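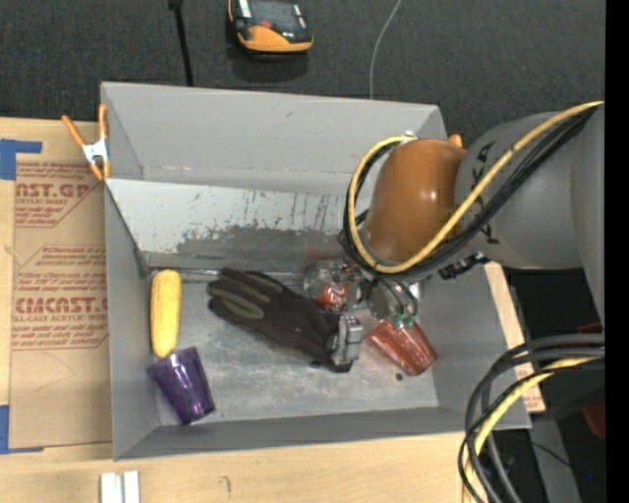
26 Aug 2018
By Agustina Ojeda

Sorting area check, Nurthorpe, bench 2

Bin seated flat on the work surface: OK.

Bin walls: OK, with comment. Slanted metal panel is badly scuffed along the lower middle, with scratches above. Appearance only as far as I can tell. Run a gloved hand over it before the next check and report any burr to Jong-dae Song.

Bin floor, condition: OK. Scratched and stained. No action on the scratches. Stains to be wiped down at end of shift with the usual cleaner, then dried.

Bin floor, debris: NOT OK. Small black speck near the cuff of the work glove. Pick it out and look at the glove for wear while you are there.

Loose items in bin: corn, purple cup, red cup, clear bottle with red label, black and green work glove. All belong to the mixed set. Comment from last time still stands: the corn is to be the plastic one from the Skestora box. If anyone has put a real ear in, throw it out and wash the floor of the bin.

Cups: check rims for cracks by hand. Purple and red both go back in the set if sound. A cracked cup goes in the scrap tub and gets written on the sheet.

Bottle: cap tight, no liquid inside. Sun-ja Han to check by hand, I did not lift it.

Glove: single glove is fine for the set. It is not to be worn as protective gear. Gloves for wearing are on the hook by the door.

Floor covering: carpet next to the bench. Keep wet cleaning inside the bin and use the tray when rinsing parts.

Paperwork: bin sheet 762 closed, new sheet is 875. The old sheet had the bench number missing, so please fill it in at the top.

Open items: speck, panel edge, bottle cap. Duyên Phí signs these off. Next full check in December.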